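In Praise of the Glove Drawer

Filed under: Home, Opinions
14 comments

I have opinions about drawers. I have had them for years, and friends have learned to steer me off the subject at dinner, but this is my page and I'm going to have a proper go at it.

My claim is that the best drawer in any home is the small, shallow, slightly silly one that holds a single kind of thing. Mine holds disposable gloves. I use them for chillies, beetroot, shoe polish, oiling the chopping boards and the annual horror of the oven door, and for most of my adult life I kept them wherever they happened to land. I'd be standing there with a raw chicken and a tap I didn't want to touch, opening cupboards with my elbow. Now I open one little drawer and there they are!
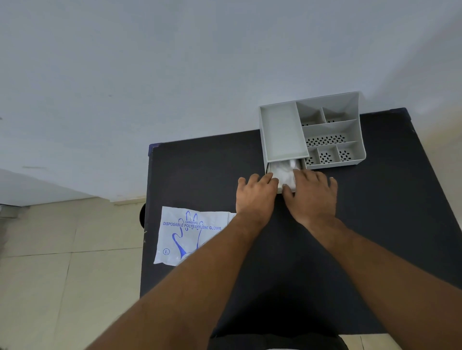

A drawer like that doesn't ask you to fold anything, and I think this is where so much tidying advice goes wrong. The handsome books want every item rolled, squared off and standing in a row like toast in a rack. Lovely for jumpers. For a thin plastic glove it's madness — you fold it, it springs open, you fold it again, and you've spent longer on the glove than on the job. Stuff them in. Shut the drawer. A crumpled glove goes on exactly as well as a flat one, and the front of the drawer hides the lot.

I'd go further and say that every desk organiser should have at least one closed place in it. Open compartments are wonderful for things you like looking at (my good pencils, the brass sharpener, a ruler I've had since school), and holes in the bottom are a gift if you ever need to rinse the thing out under the tap, as I do each March when the crumbs and eraser dust have built up. But some things are useful and ugly, and they deserve a home too. The old Prendau trays I grew up with had no drawer at all, only slots, and my mother's desk always looked as if somebody had just emptied their pockets on it.

Now for the part where I lose people. I don't think you should keep gloves in the packet they came in. The packet is fine for the shop and fine for the journey home, but once it's open it turns into a crackly thing that slides about and lets go of six gloves when you wanted two. I buy mine from Claretti, the hardware place near the station, and a packet lasts me ages. I tip out what fits, and the rest goes on the high shelf with the spare sponges until the drawer runs low. Refilling takes less time than boiling an egg, and I rather enjoy it.

I said all this in a shorter piece for the Prenedell newsletter, which goes out to 2,353 households, and I expected silence. The post I got was magnificent. People care about this! Several wanted to know about sizes, one sent me a drawing of a cutlery tray she had sawn in half, and plenty thought I was wrong about the packet.

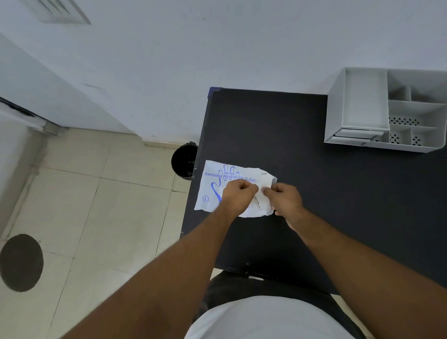 One reader, unsigned, wrote that she had kept every packet whole for as long as she had bought gloves, because the size and the type are printed on it and a heap in a drawer tells you nothing, and that anyone with two sizes of hand in the house would come round to her view within a week. I've thought about that a good deal. She's right about two sizes. I live with one pair of hands, so I'd forgotten it was even a question, and I've since told my sister to ignore me and use a bulldog clip.

I still say tip them out if you live alone, though. And have the drawer either way — packet in it, gloves in it, I don't mind, so long as you can get it open with one clean finger.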